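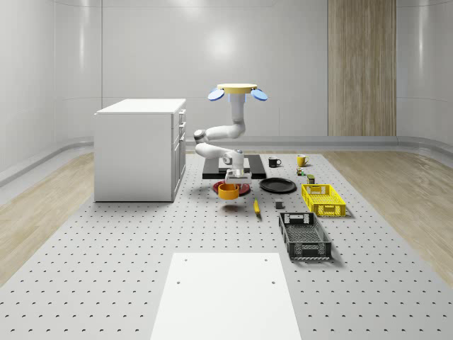
Why does a small winery bother shipping in refillable bottles when new glass is so cheap?

Freight and breakage cost more than the glass does, and a heavier bottle that comes back several times works out cheaper per fill than a light one used once, provided enough of them come back.

The winemaker at Gremska, a grower-producer outside the town of Arthur, gave that reply before the recorder was properly running, and most of the next hour went into the second half of the sentence. Gremska sells nearly all its wine by mail to subscribers. It has run a returnable bottle on its two entry-level wines, a dry riesling and a light red, and has kept the rest of the range in ordinary glass.

"The single vineyard wines sit in people's cellars," the winemaker said. "You can't run a bottle pool on stock that disappears for 10 years. The riesling gets drunk within the month, so that's the one you put in the pool."

The bottle is a plain flat-bottomed burgundy shape in dark green, sealed with a screw cap. Flat bases drain better in the washer and are easier to inspect. The choice of closure took longer. Thread damage is the most common cause of rejection on returned glass, and the first mould had a thread finish that chipped when bottles knocked together in the crate. The current mould has a thicker ring under the thread that takes the contact instead.

Washing is done off site by Jundbridge, a contract bottler which also handles beer and cider. Bottles go through a pre-rinse, a caustic soak at 80 degrees and a series of rinses, the last with filtered water. Each is then checked for chips, cracks and residue, and a sample from every batch is swabbed.

"We were nervous about the caustic," the winemaker said. "You can lose a whole batch of white to a bad rinse. Jundbridge checks the pH of the final rinse water on every run and sends us the sheet. If the sheet isn't there, we don't fill."

Labels were the second problem. The paper labels Gremska had used for years were made to survive an ice bucket, and the adhesive survived the soak as well. Pulped paper blocked the screens in the washer. The winery moved to a wash-off adhesive and a stock that comes away in one piece. The new label will lift if a bottle is left in melted ice for an evening, and a few subscribers have written in about it.

"I'd rather have that email than a blocked screen," the winemaker said. "It's a riesling. It shouldn't be in the bucket that long."

Subscribers receive wine in a six-bottle carton with moulded pulp dividers, the same carton going both ways. The return label is packed under the top divider. A deposit of $2 a bottle is charged with the order and credited to the account when the bottle is scanned in at Wistness, where Gremska rents part of a bonded warehouse. The credit can be put toward the next shipment or paid out.

Asked whether the deposit was high enough to change behaviour, the winemaker was doubtful. "People who send bottles back would do it for nothing. The deposit is there for the ones who'd leave them in the garage. It gets the garage cleaned out before the end of the year, I can tell you that much. December is our heaviest month for returns."

The return loop now runs at 28 days on average, measured from the date a carton arrives at the warehouse to the date its bottles are ready for filling. Most of that is waiting. Jundbridge will not set up the line for a small lot, so returned glass sits on pallets at Wistness until there is enough of it for a run. The soak and inspection take less than a day.

Filling on recycled stock needed some changes in the cellar too. Used bottles vary slightly in height after several trips, mostly through base wear, and the capping head had to be reset with more travel. Fill height is checked more often than it was. Dissolved oxygen at bottling showed no difference between new and returned glass in the winery's own trials, which were done on the riesling only.

"I wouldn't claim anything for the red yet," the winemaker said. "We haven't done the work."

Scuffing is the limit most customers notice. A white ring forms at the shoulder and base where bottles rub in the line, and it widens with each trip. Gremska pulls bottles once the ring is easy to see at arm's length — a judgement made by whoever is on the inspection table, and one the winemaker admits is not consistent from one run to the next. Rejected glass is crushed and sold as cullet.

The winery has no plan to put the rest of the range into the pool. It has spoken to two neighbouring producers about using the same bottle, which would fill the pallets faster and shorten the wait for a wash. The sticking point is colour. One neighbour wants clear glass for a rosé, and clear glass would need its own pool, its own pallets and its own minimum run.

"So we're back to talking about green rosé bottles," the winemaker said. "That conversation is still going."

Search this site
Enter keywords
Go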